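Gallery: Good Practice at the Robot Laundry Station
Wuvenex training floor, page updated 15/09/2024

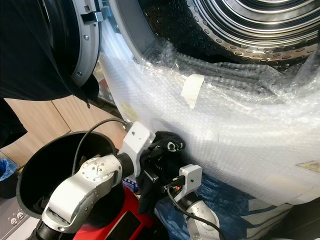 Both grippers at the glove, in front of the open drum. Bubble wrap is over the lower rim.

On this page we show how the work with a two-arm robot looks at our laundry station, and we write which rules we follow there. The rules come from our own house book, which we call Rodenix. It has 30 rules for this station. We do not copy all of them here, only those which visitors and new operators ask about most often. If you want to use them in your own workshop, please do, but check first what your local safety office requires. Our book does not replace any official standard.

1. Before the start

The operator reads the start sheet aloud, also when he or she is alone. It sounds a little strange at first, but after a week everybody does it without thinking. The stop button is pressed once and released before every session. If it reacts late, the session does not begin, and the fault goes to the Żak notebook on the same day.

The washing machine at a training station is never connected to water. The plug is out and lies where the operator can see it. We had long discussions about this in January, when we moved to the new floor, and we decided that no exception is possible, also for demonstrations.

2. Protecting the edges

A gripper which touches a hard rim many times will mark the rim, and the rim will mark the gripper. For this reason rule 6 permits a soft cover on the lower lip of a drum. The cover must be fixed with tape, and the tape must be checked at each break. Clear material is preferred, so that the edge under it stays visible. When the cover has a hole bigger than a coin, we change it.

Stains on a cover are allowed. Oil is not. If the operator is not sure which one it is, the cover goes away.

3. Cables on the arms

A cable needs enough slack for the full turn of the wrist, but the loop should not be so big that it can catch a door or a hinge. We test this by hand with the power off, moving the wrist slowly to both ends. Cable ties are cut flat. A tie with a sharp end has damaged a sleeve of one colleague, and from this time we have rule 11.

4. Handling small textiles

Gloves are harder than towels. The fingers fold inside, the fabric makes a bunch, and two grippers can easily pull against each other. Our limit for pulling is low and the operator may not raise it during a session. When a glove is stuck, the correct order is: open one gripper, wait 2 seconds, look, and only then move the other arm.

Please do not help with your hand. Rule 14 says that no hand enters the area between the grippers while the arms have power, and it is the only rule in the book printed in red.

5. Things near the machine

Bags, boxes and bins may stand in the work area if they belong to the task of the day. A real laundry corner is seldom tidy, and the robot should learn to work in such a place. But each object must be light enough that the arm can push it without damage, and nothing may stand on the floor where the operator walks. Glass is forbidden completely.

A cloth over a machine door is permitted only when the door can still move freely.

6. Counting and writing down

Every session gets a line in the Zeruter log: start, end, number of tries, number of stops. We ask operators to write also the bad tries, with a short reason. "Glove turned" is enough. "Problem" is not enough. In the log there are now over 2000 lines, and the most useful ones for us are still those with a stop.

After 900 closing movements the gripper pads are taken off and compared with a new pair. Some pads look good and are already smooth on the inner side, so the check is done with the finger and with a lamp.

7. At the end

Arms go to the rest position before the power is switched off. The drum is emptied completely, also the small items which stick to the upper wall. Textiles are counted back into their box. The operator signs the sheet and leaves it on the machine for the next person.

Questions about the rules can be sent by the contact form. We answer in English and in Polish, normally in the same week. The printed version of Rodenix is available at the entrance to the training floor, please ask for the newest edition.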